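Stunthorpe Residents' Board > Home and Garden > Paint, paper and flooring

Thread: Plolla one-coat wall paint, any good?

gatepost_3
Clanik have Plolla on offer until 31st October. The tin says one coat covers anything. I don't believe it. Has anyone tried it over magnolia?
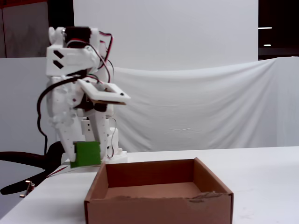 Re: Plolla one-coat wall paint, any good?
mrsdamp
One coat my foot. I did the back bedroom and needed three, plus a fourth behind the door. Gashaw trade emulsion costs more per tin and works out cheaper.

Re: Plolla one-coat wall paint, any good?
skirtingbored
Disagree. I did our hall in one and it looks fine. Did you stir it?
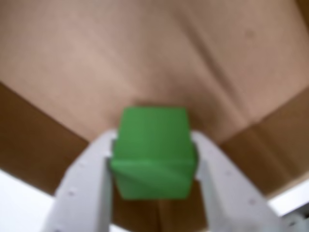
Re: Plolla one-coat wall paint, any good?
mrsdamp
Yes, I stirred it. "Looks fine" in a hall with no window proves nothing. Greens are the worst for this. Look at the block in the picture, lighter on top where it catches the light and darker lower down, and it's a plain matt green. Your wall will do the same by the window, and every thin patch will show.
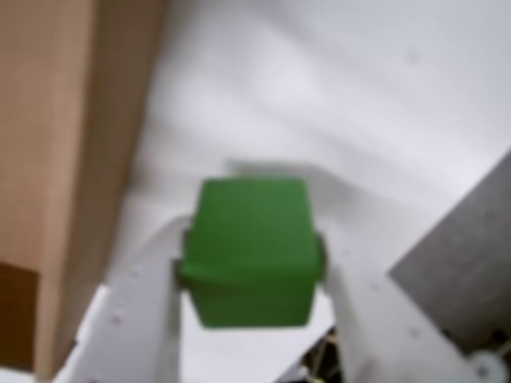

Re: Plolla one-coat wall paint, any good?
gatepost_3
So the tester card is no use either, if it's one flat little square. I was after a mid green for the dining room, near enough the grass green of that cube, but if the front can look that much darker than the top I'd want a whole board painted first. How much is the Gashaw?

Re: Plolla one-coat wall paint, any good?
skirtingbored
Too much. Wait for the November sales.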